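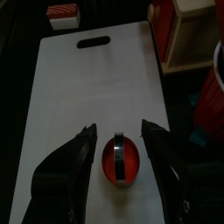

In Defense of the Big White Cutting Board

My mother-in-law gave us a beautiful cutting board when we moved to Urkdale. It has a wavy edge and a deep honey color, and it has lived for nine years leaning against the wall behind the toaster, where guests admire it. I have cut bread on it perhaps a dozen times. Everything else that has been chopped, sliced, trimmed or smashed in my kitchen has been done on a big plain white board with a slot at one end to hang it by, and I would like to say a few kind words about that board, because I don't hear them said very often.

I'll admit I came to it by accident. My old neighbor Gadisa Habte was clearing out his kitchen before he moved to be near his daughter, and he had two of them, and he handed me one over the fence along with a bag of onions. "You'll want a large one," he told me. I didn't think I did. My counter at that time was a sorry little strip between the stove and the sink, and a large board took up nearly all of it. But that was the very thing I came to love! With the board down, the counter was the board. I stopped chopping half a carrot, scooting it into a bowl, and chopping the other half. I could have my onion in one corner and my parsley in another, and still have room in the middle to put things down.

And you do put things down on it. People who write about kitchens always talk as if a cutting board were for cutting, but in our house it is more of a landing place. Lids end up there, and little dishes, and the spoon I was stirring with, and the mail if I'm not careful. I can find all of it, too. On the dark counter in my last apartment I was forever patting around for the paring knife. On a white board a small red dish fairly shouts at you, and so does a bit of eggshell or a seed from the lemon you were sure you'd caught.

Now, my friend Ningsih Osman disagrees with me about nearly all of this, and she's a much better cook than I am, so it's only fair to give her side. She says a white board looks like a hospital. She says it stains (it does, mine has had a faint yellow patch ever since a certain pumpkin curry last September) and that a kitchen ought to have some warmth in it. Her own board is a thick dark one she oils by hand, and I have to say it's lovely, and it smells nice, and it sounds better under a knife than mine does. We went back and forth about it over an entire pot of tea. I think what we settled on is that she likes the things in her kitchen to be good company, and I like that too, only I get my company from the yellow curtains and the radio.

What I can't go along with is the idea that a plain tool means you don't care. I was in Kahsay, the kitchen shop downtown, a few weeks ago looking for a peeler, and the boards had a whole wall to themselves. There were boards with drawers in them, and boards with a gutter and a spout, and one with a little stand for your telephone. The fanciest was 346 dollars. The young man was very nice and told me it would last a lifetime, and I'm sure it would, but I kept thinking that I'd be afraid to cut a beet on it. I bought my peeler and went home and cut a beet.

The handle slot deserves its own paragraph, I think. It's such a small thing, a hole in a board, and I use it every single day. I hook four fingers through it and carry the whole heap of chopped vegetables over to the pot, and I hang it from a nail to drip after washing. My honey-colored beauty has no hole at all, and has to be carried in both arms like a sleeping child, which may be half the reason it stays behind the toaster.

I do have rules, or habits anyway. A damp dish towel goes underneath so it won't skate. Raw chicken gets the small board, the old scratched one, and that one is washed right away with the hottest water I can stand. If the big one starts to look dingy I rub it with baking soda and half a lemon, and leave it alone while I read the paper.

When my nephew got his first apartment in Burkitz he asked what he needed for the kitchen, and I believe he was hoping I'd say a blender. I told him one decent knife, one heavy pot, and the largest white board that would fit in his sink. He measured the sink, bless him, and called me from the store to read me the numbers.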